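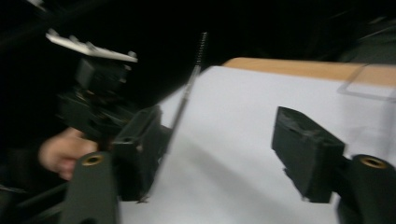
Two hand-held grippers in use at a worktable covered with white paper.

Home News Interviews Workshop Contact

Filed under: Automation / Faults and Safety

May 2021
By the Jorier editors

The arm that broke its own finger at Mander had been running for less than an hour that morning. It was picking up pens and putting them into a divided box, a job it had done for weeks. On one pick it closed on the pen and kept closing. A finger link snapped and a piece of it landed on the floor outside the taped line.

"It went past someone's leg," said the engineer who runs data collection at the company. "It didn't touch them. We still wrote it up as an injury report, because we don't have a separate form for a near miss. We do now."

Mander teaches its arms by demonstration. A person holds a gripper in each hand and does the task, and the grippers record where they are and how far their jaws are open. The arm learns from those recordings. The grippers are an in-house design called Otach, and the arm uses the same fingers and the same foam pads.

The first theory was a bad motor. It was taken out, tested and found to be fine. The second was that someone had changed the force limit, and the log showed no change there either. The engineer said those two checks used up most of a week.

"Then one of the technicians put a new pad next to an old one on the bench. You could see it from across the room. The old one was flat in the middle and the sides were coming apart."

The grippers measure how far the jaws are open by the position of the linkage. They don't measure what the foam is doing. With a new pad, the linkage stops at a certain width when it closes on a pen. With a worn pad it has to travel further before the pen is held, and the recording shows a narrower jaw.

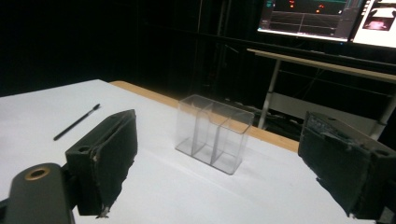
Why would worn foam on a hand tool damage an arm in another room?

The arm had new pads on it. It had learned to close to the narrow width from people using the worn ones, so with full-thickness foam it squeezed much harder than anyone had intended.

"It did what the recordings told it to do," the engineer said. "On a soft object we might never have noticed. A pen doesn't give."

The force limit should have stopped it. It was set high, at a value left over from an earlier job moving heavier parts, and it had never been brought down for light work. The engineer was direct about that. "The pads are the interesting part, so that's what people ask about. The limit is the part that put a piece of plastic on the floor. If I had to pick the one I'm more unhappy about, it's the limit."

The pen set held 3000 recordings at that point. The team went back through them by comparing the closed width on the same kind of pen over time, and found a slow drift that began after the last pad change. They pulled 368 recordings in which the width was too far out to trust. Some were good demonstrations in every other way.

"People were annoyed, and I understand it. You stand there with your arms out for a whole afternoon and then somebody deletes it. We kept the files. They're just not used for training."

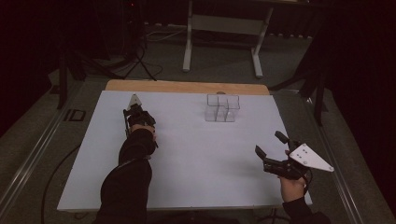
Recording with a gripper in each hand. The clear container stands near the far edge of the board.

The company asked its pad supplier, Dabbas, how long the foam ought to last. The answer was that it depended on the load and the edges of whatever was being gripped, which the engineer called fair but not much use. Mander chose its own figure. Pads now come off after 53 recordings on hard objects, whatever they look like.

"That's early. Most of them have life left in them. Foam is cheap."

At the start of each session the person recording closes both grippers on a steel gauge bar, and the software compares the reading with the one taken when the pads were new. If the two differ by too much, it won't record. This has already stopped a few sessions. One was a false alarm caused by a loose screw in the linkage, and the engineer was happy to have found that too.

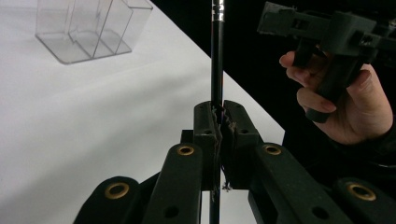 Thin objects turned out to be the hardest on the pads. All the pressure goes into one narrow strip, and the foam there breaks down while the rest stays in decent shape. Operators also tend to grip a pen tighter than they need to, to keep it from swinging as it goes toward the box. The new instructions ask them to ease off, though the engineer doubts that written instructions will change how people use their hands.

On the arm, the force limit is now set for each task and has to be entered before the program will start. There is no default value. A polycarbonate screen has gone up on the side where people walk, and the taped line has been moved back.

The arm itself is working again with a new finger and a lower limit. It has not been cleared to run alone. Someone has to be at the stop button until the end of June, when the records will be reviewed.

Asked whether the foam would be replaced with something tougher, the engineer said they had tried a rubber pad and the pens slipped out of it. A second type is on order.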